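**Ticket 919: Cell 2 drops or drags the blue blocks**
Status: open, downgraded from "stopped" to "watch"
Cell: Treltuvar arm, Flitholm two-finger gripper, bench camera, white work surface
Opened: December 8, 2023

**Reported problem**

Cell picks a printed block, lifts it, and the block either slides down between the fingers or comes up crooked. Sometimes it doesn't come up at all and gets pushed along the table. Day shift says it's random. I have yet to see a random fault on this cell, so I'm writing everything down this time.

**What the vendor says**

Grusari support answered the first mail with the same text they sent in July: "Please recalibrate the camera and update to the current release." We recalibrated in July. It helped for two days, and I'm still not convinced it was the calibration that helped. The table got wiped that same morning.

I asked for the grip force limits for the pads we have fitted. They sent a brochure.

**Log**

Entry 1. Ran 65 picks with no changes, same program, same blocks. 14 bad. Eleven of those were slides, three were pushes. All three pushes came from the far side of the table. So much for random.

Entry 2. Recalibrated the camera anyway, so support can't send me back to it. Residual was fine before and fine after. Reran the same 65. 13 bad. I call that no change.

Entry 3. Checked the arm against the pencil crosses on the work surface with the pointer fitted. Near crosses good. Far cross was off to one side by a little under a millimeter. Not enough to explain a slide, maybe enough to explain a push if the block is sitting at an angle. The crosses were drawn by hand and have been wiped over many times, and a couple of them are hard to find now. I wouldn't bet the cell on them.

Entry 4. Somebody on the last shift raised the grip force from 40 to 55 percent and didn't note it. Put it back to 40 and ran a short batch: worse. Put it to 55: same as entry 1. At 70 the slides mostly stop, but the fingers flex and the block tilts. Left it at 55. More force is covering something up.

Entry 5. Swapped the blocks. The suspicion on the floor was that the new Atanasov print batch is out of size. Measured ten old and ten new with calipers. The new ones are a hair wider and otherwise the same. Ran old blocks only. Slides still there. The blocks are not the problem, whatever the note taped to the bin says.

There is one thing about the blocks that matters, though. The top face is ridged from the printing and the sides are much smoother. The pads only ever touch the sides. Anyone testing grip by pressing a pad on the top of a block with a thumb (I watched this being done) is testing the wrong face.

Entry 6. Cleaned both pads with isopropyl and a lint-free cloth, let them dry, changed nothing else. 65 picks, 5 bad. First real movement in the numbers all day. Pad counter on the controller reads 2,053 cycles since last service. The Flitholm sheet says inspect at 200. I would like to know who signed off on those inspections, because the sheet on the cabinet is blank.

Entry 7. Moved the arm by hand to a low approach and went over the pad and the table from the wrist view.
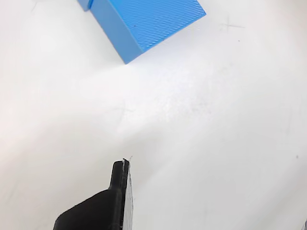 - Pad strip is on the inner face of the finger and runs all the way up the tip. There's a tiny frayed white wisp standing up at the very top end. Can't tell yet if it's the pad itself coming apart or a fiber stuck in the adhesive. Don't pull it. Cut it if it has to go, and look at it under the loupe first.
- Table has smudges and grayish streaks through the middle, plus a few scuffs. Glare runs across it on a diagonal, and the faint cross near the center almost disappears in it. If the vision is using that cross for anything, it's working on very little.
- Block is turned with one corner toward the gripper. The program has to get the rotation right before it closes. Check what angle it reports for a block sitting like this.

**Where this stands**

Likely cause of the slides: dirty pads, possibly worn ones. Likely cause of the pushes: rotation or position error at the far side, made worse by glare. I say likely. Five bad picks out of 65 is still five too many, and one good batch after a cleaning proves that the cleaning did something for one batch.

**To do before this gets closed**

1. Fit new pads on both fingers, as a pair. Reset the cycle counter and write the date on the cabinet sheet.
2. Rerun 200 picks at 40 percent. If slides come back on new pads at that force, I'm wrong about the pads and we start over.
3. Wipe the table and redraw the crosses with a straightedge. Recheck the far one with the pointer.
4. Shade the light that makes the glare and log the reported block angle for 20 far-side picks, before and after.
5. Lock the grip force setting. Any change gets a line in this ticket.
6. Send Grusari entries 1, 2 and 6 and ask again for the force limits. Do not accept "update to the current release" as an answer unless they can name the fix in it.

Keeping the cell on reduced speed until item 2 is done. Please don't mark this resolved on the strength of a quiet shift.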